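Pakley pension tracker: a plain tool for people with old workplace plans

Last updated: November

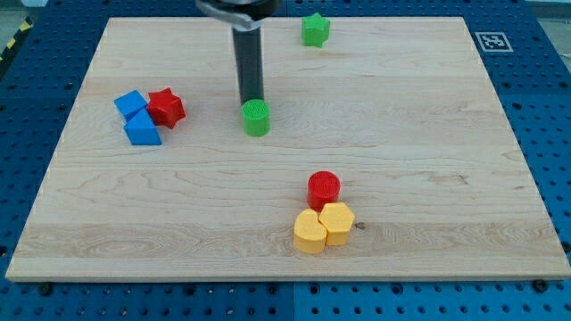
Photo: Rosalinda Agbayani

I changed jobs a lot in my twenties and ended up with 4 workplace pensions and no clear idea what was in any of them. Pakley is an app that pulls them into one list. I used it for 30 days on the paid plan.

Setup was slower than the sign-up page suggests. You need the plan number and a former employer's name for each pension. Three of mine linked within a day. The fourth, with Volico, took 17 days and two signed forms, and I had to mail one of them. Mylene Ignacio on the support desk answered both of my emails the same afternoon.

Once everything is in, the main screen shows balances, yearly fees and the retirement age set for each plan. The fee column is the best part. I found I was paying more on my smallest pension than on the largest — something I had missed on the paper statements.

The forecast tool is weaker. It assumes you keep paying in at the same rate until you stop work, and you can't enter a career break. Dranano's free calculator does let you do that, though it won't link to your plans.

Pakley doesn't give advice, and it says so on most screens. It also doesn't move money. If you want to combine plans you still have to call each provider.

The paid plan is $4 a month. The free version tracks one pension and leaves out fees.

Good for: anyone with several old plans.
Skip it if: you have one pension and read your statements.

Review by Tyson Lachance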